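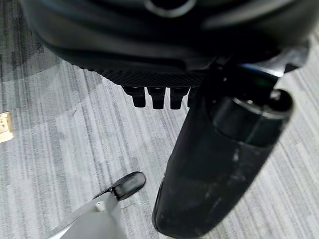 Sunday, August 21, 2022

I am writing at the kitchen table with my wrists in a bowl of warm water, one and then the other, so the lines will be crooked today.

We worked on a Sunday again. The bus from Hamomholm takes 50 minutes at the weekend and there was only one other passenger, who slept. I had my bread with me and my notebook, and I tried to prepare myself in my head for the vegetables. I did this also before exams when I was young. I closed my eyes and moved the fingers a little bit, and the driver looked at me in his mirror.

The task this week is called "shop and tidy" on the Rundum list. The robot stands in front of the vegetable stand with the basket in its right hand, and with the left hand it should take a carrot and put it in the basket. It sounds like work for a small child. I wear the Zellano gloves, I move, and the robot moves after me, with a very small delay that I felt in January like a stone in the shoe and now I do not feel at all. Only when I go home I notice it. This evening I reached for the tap and my hand arrived too soon.

The morning was bad. I had the carrots too much by the tip, where they are thin, and they turned in the gripper. When a carrot turns you want to press harder, because in your own hand this would help, but the gripper does not feel for me what my fingers would feel. I must see everything. So I look at the carrot, and then I do not look at the basket, and the right arm becomes tired (my right arm, I mean) and goes down slowly until the basket is nearly on the carpet. The supervisor told me through the headphones, very politely, "basket". After some time she did not need to say the whole word.

I asked if we should throw away the attempts where the carrot goes to the floor. She said no, we keep them, but they get a different mark, and if I can bend down and collect the carrot I should do this, for the robot must also learn what to do after a mistake. I liked this answer. I thought about it during the whole coffee break. At my school nobody taught us the part after the mistake, we only got the red pen.

But bending down is the most difficult thing of all. The view goes down with the head and suddenly the whole room is carpet, these grey stripes that run and run, and for a moment I do not know any more how far away the floor is. I have learned to look for the robot's own feet first. When I see a foot I know where the ground is. Then I look for the carrot. I wrote this on a yellow paper for the colleague who begins next week: feet first, carrot second. 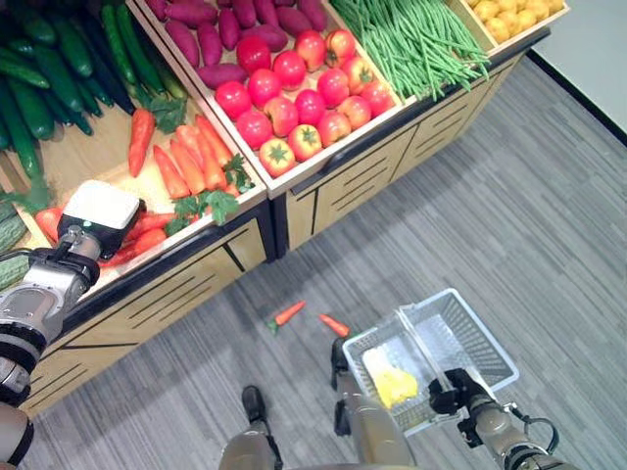
The stand from my side, with the basket in the right hand and two carrots on the carpet.

After lunch it went better, I cannot explain exactly why. I stopped to think about my hands. I took each carrot in the thick part and waited a little before lifting, and I let the arm come back by the same way it went. The supervisor says that slow is allowed but hesitating is not good, because the robot will copy also the hesitating. Somewhere in the data from the spring there is a whole afternoon in which I stop in the middle of the way each time and go a little bit back, and then forward again. It was a habit of nerves. They trained with it for a trial, and then the robot stood alone in front of the shelf and did precisely this, stop, a bit back, forward again. Everybody in the room looked at me. I wanted to go under the table. Later I found it touching, to be truthful, like when you hear your own expression from the mouth of a nephew.

We should make 50 good ones for each task before we may change to the next. Today I finished the carrots. On the board in the corridor it says now 440 for our whole group since the beginning of the month, written in green, and somebody has drawn a small tomato beside it. The tomatoes come next. I am afraid of the tomatoes. They sit so neatly one against the other that there is hardly a place where the fingers can go in between, and I think I will have to come from above and at the side of the heap. I would like to try first with the beans, but the order on the list is the order on the list.

One thing I want to remember. Late in the afternoon the supervisor let me take off the gloves and showed me the other way, the one they used before, where you stand beside the robot and take its arm in your hands and lead it. You switch the motors soft and the arm becomes light, and you bring it to the carrot like you bring an old person to a chair. I did it 2 times. It is much easier to be exact, but you can hold only one arm in this way, and your own body is always in front of something the robot should see. She prefers the gloves. I believe I would prefer the leading, if someone asked me, but it is slow and it hurts the back, and I already have the wrists.

I stopped at the Feyisa on the way to the bus and ate the lentil soup. The woman there asked what I do for work, because I came now several times at strange hours. I said I am a teacher. It came out before I could choose another word. She asked which subject and I said shopping. She laughed and gave me more bread, so I did not correct it.

For tomorrow:
ask for the smaller gloves, the left one slides
buy the cream for the wrists
keep the basket higher from the beginning, not only after she reminds me
the word for what the gripper does when it closes too far and the carrot jumps out, I asked and she told me and I have forgotten it again

The water is cold now. My sister wanted to telephone at nine and it is already ten past, so perhaps she has fallen asleep with the television. I will dry my hands and call her myself.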